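Tellen hand grippers, tried at the Chowdary open day
18 January 2019

Went along to the Chowdary open day mainly for the Tellen pair. Hand-held grippers, one per hand, you do the job yourself and the arm is meant to learn it later. Over 200 people through the door, so the queue was slow. Got 5 minutes on the folding table. Cloth folding, same job for everybody.

Grip is comfy enough. Fingers close evenly, no slop that I could feel. Weight sits too far forward for my liking and my wrists knew it by the end.

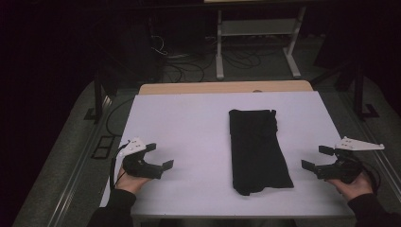
Pornberg Workshop Review, Issue 19, p. 5

Black cloth on a white board, a gripper in each hand, two fingers apiece. Long edges are easy. Corners are a pain, you pinch one layer and get two, and my ends never came out sqaure. Cables are my main grumble. One off each gripper, and I kept minding them when I should of been minding the cloth.

Osteo had a rival set across the hall. Lighter, but mushy in the fingers. Prefer the Tellen.

Price quoted on the day was $300 for the pair, stand extra. Fair for a club or a school. Wouldn't buy one for home. Cordless version promised by December, I'd wait for that.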